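Plindus Launches Tosudari, a Set of Plastic Bowls for People Who Already Own Bowls

FARA, March 4, 2022. Housewares maker Plindus today released Tosudari, a line of plain plastic bowls in a range of sizes and a larger range of opinions about color. They hold salad, batter, keys and, during testing, one sleeping cat.

The line took 13 months, most of them spent on the rim. "We tried a fancy rim," said Amândio Neves, head of product. "It dripped. We went back to the flat one and called it a design decision."
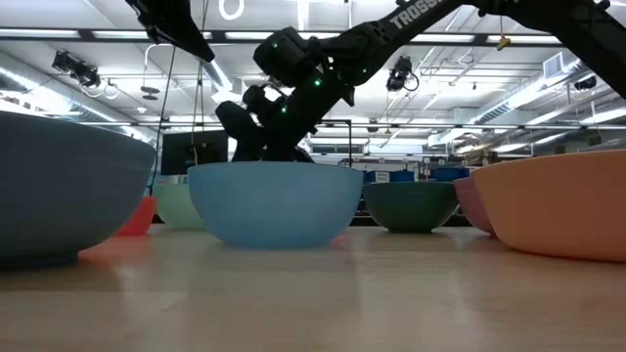

Color took up the rest of the schedule. The peach-orange got in on the first vote. Mint green needed four meetings and a change of lighting. Slate blue-gray was meant as a joke by someone in accounting and is now the top seller among early buyers.

Plindus asked 234 households to live with the bowls through November. Most reported that they stacked well. A few reported that their children had worn them. The company considers both results encouraging.

The first run is 4,000 bowls, sold singly so that shoppers can replace the one that went to a potluck and never came home. Tosudari is in 44 stores now, including every Peixoto kitchen shop. Lids are being discussed.

Press contact: Amândio Neves, Plindus Housewares | © 2022 Plindus | Back to top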